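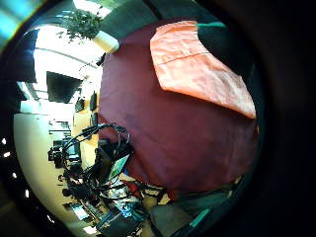
Home Wards Candidates Results Polling places Contact

Search this site Enter a word or postcode Go

Polling place inspection – Clotness ward, Jandumon Hall

Inspected Mon 23 March by Archana Dubey. Comments follow each item. Anything marked NO needs a second visit before poll cards go out.

1. Step-free way in from the street – YES
Side door on Ruggiero Lane. The front has two steps and should not be used on the day.

2. Door wide enough for a wheelchair – YES
The left leaf was bolted. Ask for both to be opened by 6.30.

3. Outside lighting working – NO
Lamp over the side door is out. Reported to the hall.

4. Floor level and free of trip hazards – YES, with comment
Mat inside the door curls at one corner. Lift it or tape it down.

5. Room for the register – YES
1157 electors on this register. One desk coped last time, but the queue reached the street after work. I would put in two and split by road name.

6. Booths – YES
Four standard, one low. The low booth needs 70 cm clear under the shelf. Measured and passed.

7. Ballot box in sight of the presiding officer at all times – YES
Only if the desk goes on the window side. Last September it was behind the pillar.

8. Fire exits clear and unlocked – NO
Rear exit had stacked chairs across it. Moved while I was there, check again.

9. Signs – PART
Need one at the Cleler Road corner, 200 metres off. People still walk to the old school.

10. Party posters on the building – NONE
Check again the evening before.

11. Toilet and heating for staff – YES
Heating is on a timer and goes off at nine. Polls close at ten.

Result: usable, subject to items 3 and 8.

Comments (3)

Lorna Shearer
Is the side door gate still locked at night? We stood outside for ten minutes at the last one.

clotness_resident
Two desks please. There must be 600 of us on the Cleler Road side alone.

Archana Dubey
Lorna – the gate has a padlock, I've asked for the key to be left with the presiding officer. Will add it to the list.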